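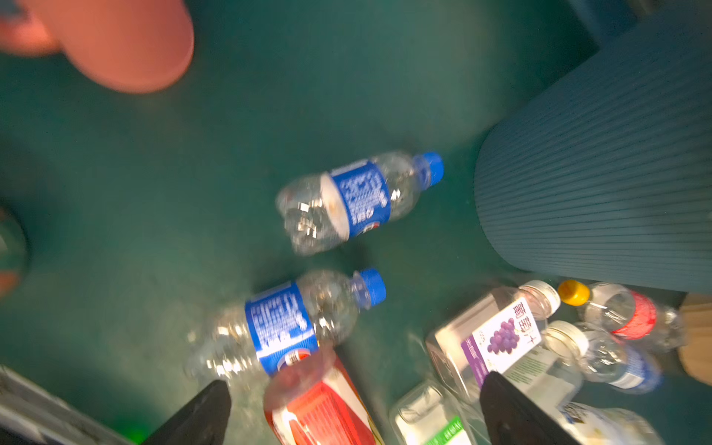
Clear drinks bottle lying on its side

Caps on or off for kerbside plastic, and should bottles be crushed?

Posted in Household waste by tarn_lane, 16th September

We moved to Stamdale in April and the collection is run by Fikre. The leaflet that came with the bin says "bottles, empty and rinsed" and nothing else. At our last address the rule was caps off, in the general waste. My neighbour leaves them on. The bottles are mostly 500 ml water and squash, clear, with a coloured screw cap and a wrapped plastic label.

What I would like to know is whether the cap stays on, whether the label has to come off, and whether flattening does any harm further down the line. The bin is small and fills up well before collection day if nothing is flattened.

bracken73
Leave them on. Always have, never had a bin refused.

millrace_end
Caps on, labels on, part-flattened. The reasons are mechanical and differ for each.

Caps. Most sorting plants put mixed material over a screen early on to remove broken glass and grit. A loose cap is small enough to fall through with the grit, and it is lost at that point. Screwed to the bottle, it travels with the bottle. The two are different plastics — the bottle is normally PET, the cap polypropylene or HDPE — but they are separated later. Everything is shredded and washed, and in the tank the cap flakes float while the PET sinks. The old "caps off" advice dates from when fewer plants had that stage, and from baling, where a sealed bottle full of air will not compress properly. 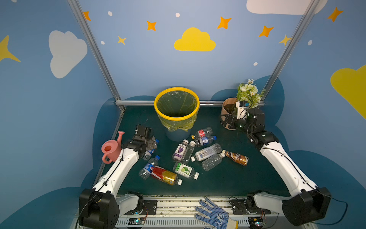 Labels can be left alone for much the same reason. Paper ones come away in the wash and the thin wrapped ones are mostly taken out as light material by air. Full-length printed sleeves are the exception. They cover so much of the bottle that an optical sorter may read the sleeve and miss the PET underneath, so pull those off if there is a perforation.

Flattening. Squeeze the air out from the sides, then screw the cap back on while the bottle is still squeezed. It will hold its shape and take up less than half the room. Do not stamp it completely flat. Some plants separate containers from paper by shape, and a bottle pressed into a sheet can be carried off with the card.

Rinsing need only be a quick swill. Drain it well, as liquid left in the bottle adds weight and spoils any paper in the same lorry.

I can't say which of these stages Fikre's plant has. If the council's own page says otherwise, follow that.

quarry_foot
The above is right for Stamdale as far as I know. Over in Erach it is a different contractor and they did ask for caps off until fairly recently, so check if you are taking things to the tip there.

Gemia bottles have the tethered cap now and it is a nuisance to remove in any case. I pour 2 in the sink, squash them, cap them, done. Trigger sprays are separate — the head has a metal spring in it, and that part goes in the general waste here.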